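Draining tray

A draining tray is a shallow, rimmed tray kept beside a kitchen sink, nominally to catch water and in practice to hold whatever has no other home. It is found in most households with a worktop and in a fair number of workshops, where it is seldom washed.

Origins and names

The flat plastic form became common in the town of Zurkow, where the Laing works pressed its first batch of 407 one November and sold them as meat trays. Buyers put them by the sink instead. In Tirkotden the same article is called a "wet shelf", although it is not a shelf and is often dry.

Design

A typical tray is rectangular with rounded corners, a raised rim and a patterned floor. The pattern gives some grip and collects crumbs. The Vutetti catalogue listed trays in 44 colours, of which almost all were some kind of beige - the brighter reds and oranges sold better and were discontinued.
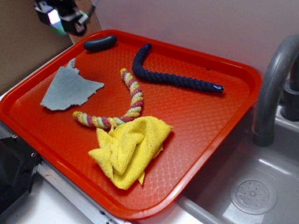
Contents

Crockery is the stated purpose. Charalambos Balaskas, whose survey of 57 kitchens remains the only one, found plates on very few trays and cloths on nearly all of them. Yellow microfibre towels were usually bunched up, while older cloths had frayed into rags and been kept anyway. He gave a separate chapter to short lengths of braided rope, a thing most owners could neither explain nor throw out.

Care

Makers advise rinsing the tray weekly and standing it on end to dry. This requires emptying it first, and the advice is little followed.

See also: Dish rack; Drawer, miscellaneous; Tea towel

Last edited Friday, January 30, 2026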